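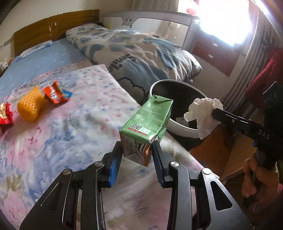

Can you read the second Sudov book without having read the first?
You can, but you'll miss why Piet won't go home, and the first 2 chapters will feel slow.

The Lamps of Sudov is Ylva Åberg's follow-up to The Ferry Year, and it picks up in March, a few months after the ferry sank. Piet is 12 now and living with his aunt in Seltlow, a river town on the wrong side of the border. He still hears the bell at night. His aunt thinks it's grief. Piet thinks Sudov is calling him back, and by the end of chapter three he has packed a bag and gone looking for the door.

I liked the first book well enough. This one is better put together. Åberg spends less time explaining how the lamps work and more time on the people who have to keep them lit. Old Schwerdtfeger, the lamp master, was mostly a grump with a lantern the first time out. Now he has a past, and it matters to the plot. The chapter where he tells Piet about his own crossing is the best in the book.

The faith side of the story is handled quietly. Piet prays the way a kid would, in short sentences, and gets annoyed when there's no answer. There is one sermon, in the chapel under the hill, and it runs too long. Two pages would have done the job. Readers who don't share the author's beliefs can still follow everything, though the ending leans on them pretty hard.

The middle drags. Piet and the baker's daughter walk from one village to the next, meet somebody unfriendly, sleep in a barn and walk on. It happens twice, with different barns. My son put the book down there for a week and I had to talk him into starting again. He finished the rest in three evenings.

The new villain is called the Clerk, and he's good – polite, tidy, never raises his voice. He offers people a way to forget whatever hurts, and most of them take it. I won't say what he offers Piet. It was a hard scene to read out loud.

Ákos Orbán did the ink drawings at the head of each chapter. They're small and dark, and on the cheap paper of the paperback some of the fine lines fill in. The hardcover I borrowed from the library was a lot clearer. There's also a map in the front, but it leaves out the chapel, so it's no help for the last third.

Mindthorpe published this one, and the print is bigger than in the first book. I did find a few typos, and the aunt's name is spelled two ways.

Ages ten and up, I'd say. Nothing graphic, but a dog dies early on and the forgetting scenes could bother a sensitive kid. A third book is promised on the back page, with no title yet. Four stars from me, four and a half from my son, who wants the half star recorded.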